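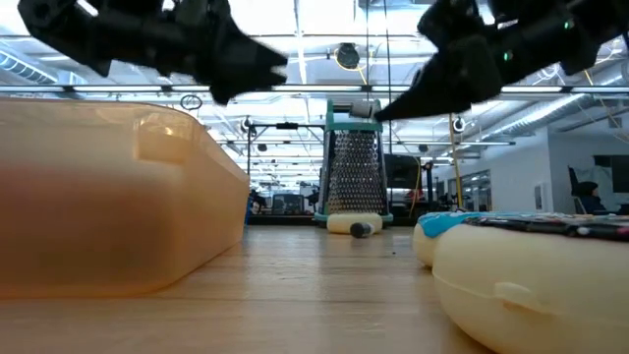

Darlene Hiebert

I'd been wanting to get inside the Grundance works ever since I moved to Keogh, and on Friday, July 26, 2024, they finally opened the doors to the rest of us. I took the early bus, stood in line with a paper cup of coffee, and by the time they let us in I was as giddy as a kid at a county fair. Plastic tubs! Lids! A whole building full of people who care whether a lid snaps shut!

The tour starts on the molding floor. You get a pair of earplugs and a hair net and you follow a yellow line. Taras Nazarenko took our group, and he has the right voice for it – he can be heard over anything. He showed us the oldest press still running, put in back in 1980, which does nothing now but drawer dividers. It thumps, it sighs, and out comes a divider. He let us pass one around while it was still warm, and I have to say it was lovely to hold. The newer presses are quieter and a lot less fun to watch, but they turn out up to 4000 lids in a shift, and there is something wonderful about seeing them slide down the chute in a long clattering stream.

I asked about color. Taras walked us over to the bins of pellets and explained how little dye it takes to tint a whole batch, and how the see-through shades are the fussy ones. Any speck shows. I thought of that later, in front of a big peach-orange container with frosted walls. It's a see-through sort of orange, pale along the top edge where the light hits and much deeper, almost amber, lower down. I could have looked at it all afternoon. It has a flat molded tab for a handle, too, and I'm a great believer in those. Half the tubs in my own pantry have nothing to grab.

That was in the long room upstairs, and the long room was my favorite part of the day. Everyday things are set out on wooden tables, the way they might pile up on your counter at home. The orange container shared its table with a tall steel box grater, a very handsome one, with a teal-green handle across the top and a rim of the same green around the bottom. I own a grater that has been biting my knuckles for years and I got quite jealous. Two cream-colored containers with decorated lids sat to the right of it, and the one at the back had a bright light-blue pattern on its lid that my sister would fight me for.

Joaquim Sampaio and I got to talking about decorated lids over that table. He was visiting from out of town and collects old cookie tins, and he feels a patterned lid is worth the trouble even if it fades some in the dishwasher. I say put the pattern where it can be seen from above, on a low shelf. We didn't settle it. A woman behind us said she labels everything with masking tape and can't imagine caring, and then she stayed and talked with us for a good long while!

Lunch was in the yard under a tent. Sandwiches, iced tea, peach cobbler in (of course) plastic tubs. The line was slow but everyone was in a good mood. Adelino Gouveia gave a short talk from the loading dock on how to get a stuck lid off without breaking the tab. Warm the rim under the tap, start at a corner, don't pry in the middle. I tried it at home that same night on a container of beans and it came off sweet as you please.

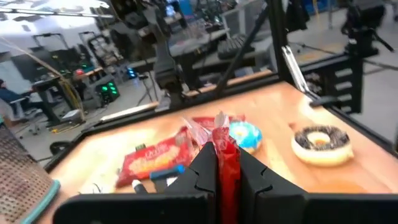

Vol. 16, No. 70

After lunch I went straight back up to the long room and spent more time there than I'd planned to. One table was all snack-time things, and very cheerful it was. A big red chip bag lay flat on the wood with pale yellow and white lettering on it, and there was a glossy red snack bag as well, standing upright with its top edge all crinkled. And toy donuts! One has sky-blue icing with a white swirl in the middle. The other has a cream base and a thick, bristly topping of dark brown sprinkles, so shaggy that I laughed out loud. I wanted to pet it.

It got me thinking about how hard it is to put snacks away neatly. A tub sits where you set it. A chip bag slumps, slides and takes up twice the room it should, and there's never a good place for it once it's open. I've used clothespins, rubber bands and one very fancy clip that I lost within the week. These days I stand the bags on end in a deep bin, tops up, like files in a drawer, and that has been the best thing I've done for my kitchen since June.

Leonor Quintela was looking after the shop by the exit, where the seconds are sold. Seconds are the ones with a swirl in the color or a slightly crooked foot, and I like them better than the perfect ones. I came away with a bread box, two drawer dividers from the old press, and a stack of little Holine pots for spices. Bring cash, and bring a bag bigger than you think you need. I rode home with the bread box on my lap.

A few practical notes for anyone going next time. The molding floor is hot, so leave the sweater in the car. The stairs to the long room are steep, but there's an elevator by the front desk if you ask. Kids under school age have to skip the presses, though they're welcome upstairs. Parking fills up early. The number 16 bus stops right across the road, and the last one back leaves a little after the shop closes.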